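From: Aravind Kurup
To: Noonan Paper Crafts list
Date: July 7, 2024
Subject: Re: Red pads and smudging

Saoirse Moriarty wrote:

> I've switched to the Karkent red pad for the Bumholm labels and
> I don't think I'll go back. Tap the stamp, press once, lift.
> Crisp every time, even on cheap copy paper. I did 74 labels in one
> sitting and threw none away. If you're getting smears it's your
> paper, and you should buy the coated kind.

Saoirse, I'd like to believe this, but I've heard "crisp every time" about every pad that has come up on this list. Coated paper also seems like odd advice to me. Ink sits on top of it longer, so I'd expect more smearing.

My two complaints, in order:

1. Too much ink. A round red pad and plain white paper, and this is what a practice sheet looks like. Streaks and dabs all over, thickest toward the middle. I wouldn't put any of those marks on an envelope.

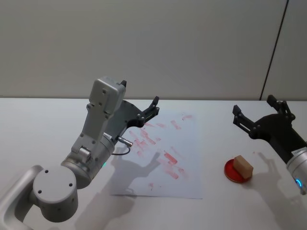
2. Faint prints. People who go light to avoid the smears end up with the opposite trouble. You get a pinkish patch that might have letters in it and might not. I can't read a word of the wide one on this sheet, and the smaller mark a bit higher up is no better. 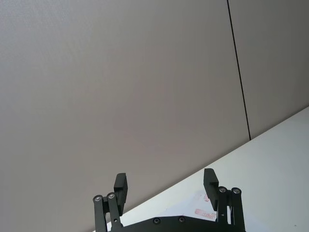
So before I order 600 labels for the Brirkisville sale in November, I'd want to hear from someone who has used the same pad for longer than one sitting. Does it stay even once it has been open for a month? Does anyone wipe the stamp between presses, and does that help or just move the ink around?

I'm also not convinced that pressing once is the whole answer. With a small block I rock it without meaning to, and a firmer surface underneath didn't cure that. A folded newspaper was slightly better. I tried 11 sheets that way and kept four.

Saoirse, could you post one of your labels, a middling one, please, and not the best of the batch?

Aravind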